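Haugen Bakery brings back the ginger cookie

Sunday, December 19, 2021

Good news for anyone who missed out last winter. Haugen is baking its soft ginger cookies again, the ones with the cracked sugar tops. On sale now at the Savo street counter, through the end of February. Same recipe as before, a little more molasses. Boxes of 15, or singles if you just want one with your coffee. 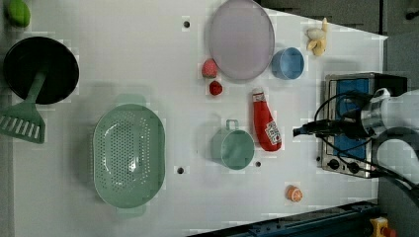
Do the cookies have nuts in them?

The dough has no nuts, but the almond bars are baked in the same kitchen, so ask at the counter if you have an allergy.

Last year's batch sold out early. This time the plan is 2000 cookies before the holiday, then a smaller bake every Thursday. Dough gets chilled overnight, rolled in coarse sugar, baked untill the edges set and the middles still look underdone. They firm up on the rack. Don't store them in the fridge, a tin is fine.
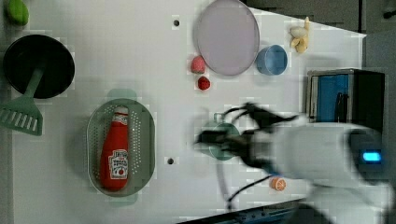
Ordering ahead

Phone orders only for now, limit 4 boxes each. Pickup from the side door, mornings. Bring your order number. No shipping this year, sorry to the out of town folks who wrote in. Frozen dough may come later in the winter, no date and no price yet.

Also new, a plain butter cookie cut in stars. Less sweet, good with jam. And the lemon slice is off the menu till spring, so get your fix elsewere.

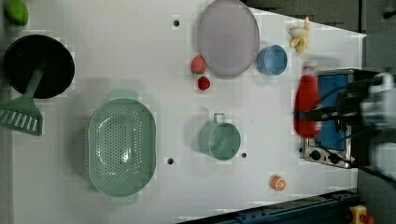

Trygve Bakke writes that the ginger ones were better with the old, thicker sugar, and that he would happily pay extra for a box of just the crunchy edge pieces. He also wants the lemon slice back by Easter.

Counter closes early on the 24th, open again after the weekend.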